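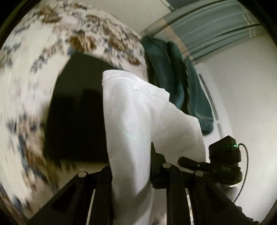
White cloth and the green towel, bedroom side

How to fold thin white cotton so the hem stays flat?
Posted by Triin Urbonaitė in Laundry and Linen

Hello everybody. I have a question which maybe is very simple for you, but I am trying since October and I am not satisfied.

I have many white cotton things, T-shirts and also some plain pieces which I use under other clothes. After washing I fold them on the bed, because in our flat there is no big table. The bedspread is soft, with a flower pattern, and I think it is a part of the problem. When I press the fold with my hand, the cloth goes down into the bedspread and does not become flat. Then the hem makes a wave, and when I take the shirt from the drawer one week later, the wave is still there like somebody ironed it in.

I have tried to fold in thirds and then in half, and also to roll. Rolling is better for the body of the shirt but worse for the hem. My drawers are from a Ruvholm chest and they are not deep, so I can't put the shirts standing if the fold is too high.

My second question is about the colour. Some of the white pieces look a little bit green in one place. I dry them on the rail beside a dark green towel. Can a towel give colour only from hanging near, or must it be from the wash? The towel is not new, I have washed it many times.

I don't want to iron everything, please. I have an iron but I have also a job. Thank you for your patience with my English.

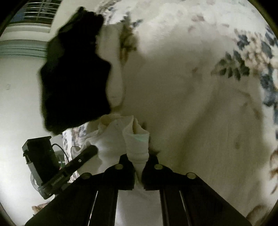
One more thing I forgot. When I lift the cloth by a small pinch in the middle, to turn it, it makes a little peak and small creases go out from it in all directions. Should I always lift from the corners? My mother did it from the middle and hers were perfect, but she had heavier cotton.

Gwendolyn Ridgeway
Yes to the corners. Thin cotton takes a crease from wherever you grab it, especially if it's a touch damp. Your mum's heavier stuff would have forgiven her.

For the hem, give it a tug before you fold. Hold each end of the hem, pull sideways firmly, let go, do it again. The stitching shrinks a bit more than the cloth does and that's your wave, so you need to stretch the stitching back out to match. I do this when the shirt comes out of the machine and again when it comes off the line. Doing it only at the end doesn't help much.

And get something hard under it. A big chopping board, a tray, the back of a large picture book, whatever is in the flat. I folded on a doona for years and everything looked like it had been slept in. Now I lay an offcut of board, 88 cm long, on top of the bed and slide it behind the wardrobe when I'm done. Hardware shop cut it for me while I waited.

Colour: a dry towel next to a dry shirt won't do anything. If both are wet and they're touching, then yes, it can happen, and dark green is a bad one for it. But check first whether it's just a reflection. White cotton picks up the colour of whatever is hanging beside it. Take the shirt to the window away from the towel and look again.

Kalkidan Wako
just hang them. coat hangers are cheap and then no folding at all

Triin Urbonaitė
Kalkidan, thank you, but the wardrobe is full already and it is not only mine.

Gwendolyn, I went to the window with two of the shirts. One is completely white, so it was the reflection and I feel a bit silly. The other one has still a pale mark near the hem, maybe it was hanging against the towel when both were wet. I can't remember. I will try the pulling on Monday when I wash again. I don't have such a board, but I have a large tray.

Ildikó Kocsis
I would like to add something to the answer of Gwendolyn, which is good.

For the pale mark: do not use chlorine bleach on it first. Soak the shirt in warm water with oxygen whitener, the powder kind, and leave it for 4 hours. Read the packet for the quantity, they are different. Rinse and look at it in daylight while it is still wet, and do not put it in a dryer before you are sure that the mark is gone. Heat can make it permanent.

To test the towel, wet one corner and press it hard in a piece of white kitchen paper. If the paper becomes green, wash the towel separately and give it its own place on the rail.

About the low drawer – fold the sides to the middle first, so you have a long narrow piece, then fold from the bottom hem up, but stop a little before the collar. After this fold in thirds. The hem is then lying inside and has weight on it from both sides, and in my experience it comes out quite straight. If the piece is still too tall for the drawer, make the first rectangle narrower and lay it on its side.

Please don't press with the palm. Use the side of the hand and go from the centre to the edge, slowly.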